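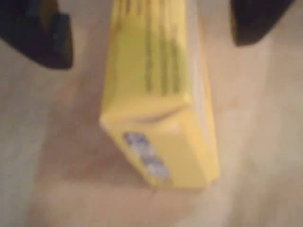 January 22, 2019

Gadallow is finally getting its cardboard pickup back, and I may be the happiest person in town about it. The city quit collecting cardboard from the curb last June, when the old hauling contract ran out, and ever since then we've all been driving our own to the drop-off lot on Aquino Road. A pale yellow carton like the one in the photo, with dark print running along it, will be welcome at the curb again, and so will pretty much any other cardboard box as long as it's flat and there's no food stuck to it. The first trucks go out the second week of next month.

I went to the council meeting last night mostly to hear the part about money (and partly for the coffee, which was better than usual). The new hauler is Distska, a small outfit from over in Fumden that already does the glass there. They'll be covering 2804 addresses, so every house and duplex inside the town limits plus the mobile home park off the county road. Apartment buildings with their own dumpsters aren't in yet. A man behind me asked about that twice and was told both times that it's a separate contract, and I don't think he liked the answer any better the second time.

So what does it cost? Sixty dollars a year for each household, added to the water bill in four pieces. That's more than we paid under the old deal, and a few people got up to say so. One woman said she composts nearly everything and burns the rest in her wood stove and doesn't see why she should pay for my boxes. Fair enough! But the vote went through anyway, with only one no.

My favorite part of the evening was the survey. The town mailed one out in the fall and got 512 back, and I'd love to know who else sat at the kitchen table filling in the little circles like I did. Most of the folks who answered said they wanted pickup every other week, and that's what we're getting. The east side goes first, then everything west of the tracks the week after. If you don't know which side you're on (the streets by the feed store are confusing, I get it), there's a map taped up in the window at town hall and a stack of copies on the counter.

A few rules, copied from the handout. Flatten everything. Tie it or put it in a paper bag – no plastic bags, they'll leave those behind. Nothing longer than your arm, which got a laugh, because whose arm? The Distska rep said to use common sense and cut down the big stuff. Pizza boxes are okay if you tear off the greasy half. Milk and juice cartons are not okay, and neither is anything with a waxy coating. Tape and labels can stay on.

The drop-off lot is staying open through June so nobody gets stuck with a garage full of boxes while the routes get sorted out. After that the town wants the space back. The brick shed at the far end went up in 1942 and the roof is in bad shape, and there was some talk of fixing it up for the road crew or else pulling it down. They put that off to the next meeting. I'd hate to see it go, personally. It's not pretty, but I learned to parallel park next to it.

Bins are optional. You can get one at town hall for free while they last, one per house, and you'll need a water bill with your address on it. I'm going over at lunch to grab mine, and then I have a whole back porch to deal with.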